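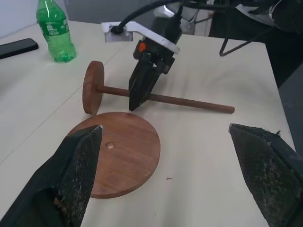 Vol. 3, No. 2

19/05/2019
By Tegan Wihongi

Bandley Live Reviews - README and data card

What you have downloaded is a collection of concert reviews from the old Bandley music site, with the venue, the headliner, the support acts and a loudness score attached to each one. There are over 1,694 reviews if you include the ones with no body text. I would leave those out.

Please read the part on the loudness score before you use it for anything. Several people have skipped it, and I have seen the charts.

Files

reviews.csv has one row per review. The text column keeps the writer's own spelling and line breaks.
venues.csv has 43 venues, matched to reviews by venue_id.
acts.csv lists headliners and supports. An act that changed its name gets a new row, so don't treat the row count as a count of bands.
loudness.csv has the scores, one per rater per review.
notes.txt is my running list of things I don't trust. It is longer than this file.

Where the reviews came from

Bandley ran show reviews written by whoever sent them in. Jitendra Uniyal pulled the text off a backup and sorted out the character encoding, which had turned every curly apostrophe into three symbols. A few of these got past us. Search for a capital A with a tilde if you want to find them.

Writers were on the guest list for most of the shows. The site said so on its contact page and nowhere else, and I think it matters a lot. If you get in free, get a drink ticket, and want to be invited back in September, you will probably not write that the drummer was lost for half the set. Bad reviews do exist in here, mostly of support acts.

Anyone planning to train a sentiment model on this should look at the spread first. Nearly everything is glowing. "Breathtaking" is used of bands that I saw on the same tour, and I kept breathing fine.

Columns in reviews.csv

review_id - unique, with gaps where duplicates were removed
venue_id - see venues.csv
headliner - as printed by the reviewer, so expect three spellings of the same name
supports - separated by semicolons, often blank even when there was a support
show_month - month and year only, because the day was wrong too often
writer_code - a letter and a number in place of the byline
text - the review
word_count - counted before the encoding fix, so it is slightly off
setlist_given - yes or no

The setlist_given column deserves a warning of its own. A "yes" means the reviewer printed a setlist. It does not mean the setlist is right. Lụa Lục compared 30 of them with recordings traded by fans and found songs in the wrong order, songs from the night before, and one encore that doesn't seem to have been played. My guess is that people were copying from the paper taped to the stage, or from each other. We left the lists as they were.

The loudness score

This was Clem McPhee's idea and I argued against it. Raters read a review and gave the show a number from one to five for how loud it sounded on the page. They weren't at the show. They had no recording. A review that says "crushing" gets a five, and one about a quiet folk duo gets a one, even if the duo had the PA turned up far enough to hurt.

So what does it measure? As far as I can tell, it measures adjectives. Clem says this is useful in itself, and he may be right for someone studying how people write about music. It is no use at all to anyone asking about sound levels or hearing damage, and I would like people to stop citing it that way.

Agreement between raters is good at the two ends of the scale and poor in the middle. If you must use it, use the ones and the fives.

Venues

Capacity figures came from the venues' own promotional pages. I don't believe them. Pirihi Hall lists a number that I can't square with having stood in it. The Nallport figure was changed twice while we were putting this together and the building was not. Treat capacity as small, medium or large and nothing finer.

Of the venues, 19 have closed or been renamed. Renamed ones keep the name they had at the time of the review.

What we cleaned

Exact duplicates are gone. Near duplicates are still in, because some of them are the same press release with a different first sentence, and I think a reader should be able to see that. Leonie Doolan flagged the ones she found in the source_doubt column of acts.csv - yes, the wrong file, and moving it would have broken her scripts.

Email addresses and phone numbers were removed from the text. Photographers' credits were removed too, along with the photos, which we had no right to share.

Things people have asked for

Genre labels. No. We tried, and spent an afternoon on whether one band was post-rock or just slow.

Star ratings. The site never had them. If you find a version of this data with star ratings, someone else added them.

A match to the Fititz ticketing export. Jitendra has a partial one. The dates disagree so often that I wouldn't publish it, and I haven't heard a good explanation for why they do.

Suggested uses

Looking at the language of fan reviews. Teaching people to clean messy text. Finding out which bands played a town in a given year, provided you check it against something else.

Known problems still open

Two writers share a writer_code.
Festival reviews are filed under the venue of the main stage.
Some supports are listed as headliners where the reviewer left early.
Blank show_month is stored as 0 in older rows and as an empty cell in newer ones.

Corrections go to me or Leonie. Send the review_id and tell us how you know.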